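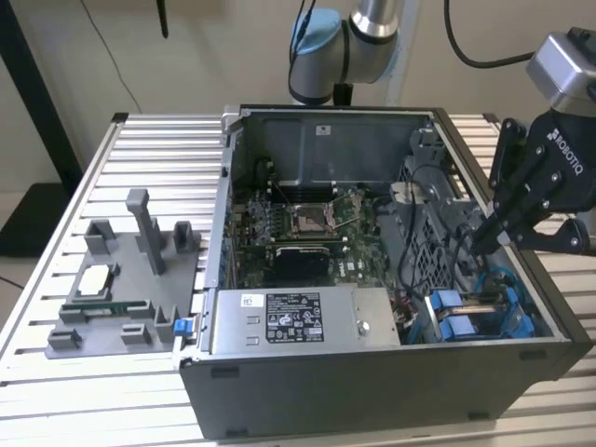 Womolow is a method for teaching a pair of robot arms to put parts into a computer, worked out by Otakar Danko and Tymofii Symonenko at the Ondthorpe laboratory. It grew out of a simple wish, which was to let a robot learn a long and fussy job in small pieces, with a person stepping in only when a piece went badly. The usual practice setup is an ordinary desktop tower laid on its side with the side panel off, the lever of the empty CPU socket already raised, and the processor and a memory module waiting on a gray 3D-printed plate to the left of the case. Each part has its own holder, so the arm can begin every attempt from much the same place, and that turns out to matter a great deal when the learning is just getting started.

Training is split into 4 stages, called reach, grasp, align and seat. For each stage a person first guides the arms through 15 demonstrations, and the system then practices alone, asking for help whenever its own estimate of success drops too low. In the first published trial, memory modules were seated correctly in 77 of 100 attempts, and most of the 23 failures came during alignment, a stage that people find tricky too!

A later version, known as Zultus, added a gentle searching motion near the slot. It was first shown in February.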